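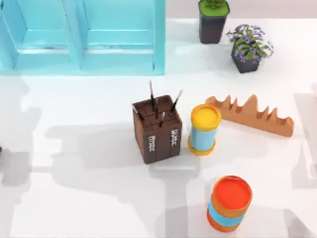

Dayana Bermúdez said over lunch that if the kids in the last three rows can't hear the question, they're only watching somebody else's class, and I've been chewing on that all day. She's right! I've been repeating answers back to the room for years and calling it good enough.

So, Monday, first proper day with the new sound setup in the big lecture hall. It's a Cesier system, two speakers up front and a pair halfway back, plus a clip-on mic for me and a handheld that goes around the room. The hall seats 300 and my morning section nearly fills it now that they've combined the two groups. Gearóid came in before the 9 o'clock to help me pair everything and we had a horrible minute of feedback (my fault, I was standing right under the left speaker with the gain all the way up). Once that was sorted it sounded lovely. Warm, and not loud. I could talk the way I talk in my own kitchen.

And oh, the handheld! I gave it to Éabha Lynch in the second to last row, who has said maybe one sentence to me since January, and she asked why tide tables for two towns on the same bay don't match. Great question. Then a boy across the aisle put his hand out for the mic before I'd even started answering. They had it going back and forth for a good while and I mostly leaned on the desk and listened. I didn't get to the last part of the lesson and I don't mind a bit.

Things to fix. The battery light went orange before noon, so I need to charge both mics overnight and keep the spare in my bag. The clip rubs on my scarf. Passing the mic along a full row is slow, and I want to try starting it at the back next time, and maybe ask for a second one. Sawsan thinks the department has 40 hours of tech support left this year and we could use a little of it to get the captions hooked up too. I'd love that.

Cathal wants to borrow the whole kit for the Virnmont open evening in April. I said yes on the spot and then remembered I have the evening group that week. Must check with him tomorrow.

Voice isn't sore at all tonight. Soup, then marking, then bed.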